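I moved to Sarkport for the rent and stayed for the ferry. It leaves at 6:10 in the morning, it smells like diesel and toast, and for 231 days last year I rode it across to Vandine and back with the same crowd of half-asleep people. (I kept my ticket stubs in a jar. I have a problem.)

So when the town said it might swap the boat for a bus over the new bridge, I took it personally! The bus would be faster on paper. It would also skip Pillai Street, where half the regulars get on, and you can't drink coffee standing up on a bus without wearing it.

I went to the open meeting in February expecting a dozen grumps and found the hall packed to the doors. A woman behind me had brought soup in a thermos and passed it down the row. The petition already had 2,440 names on it, and it needed 3,000 to force a vote, and there was a line at the clipboard when I left — I was in it twice by mistake and had to cross myself out.

What I love about the crossing is how little it asks of you. Sixty minutes, no signal for most of it, gulls hanging off the back rail. I've read all of Vosemov's sea stories out there, including the dull one with the lighthouse tax, and I've had some of the best naps of my adult life on a bench built for punishment. 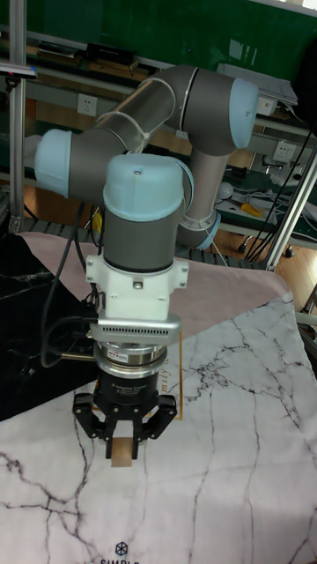 **Features Desk, Weekend Section**

The boat itself is nothing fancy. The paint is thick as frosting, the heater works on the left side only, and the snack counter sells one kind of sandwich. Get it toasted. If you're visiting, take the early crossing and sit up front, port side, where the sun comes over the grain sheds and everybody stops talking for a bit.

The vote is set for spring, and I'm still buying my tickets ten at a time.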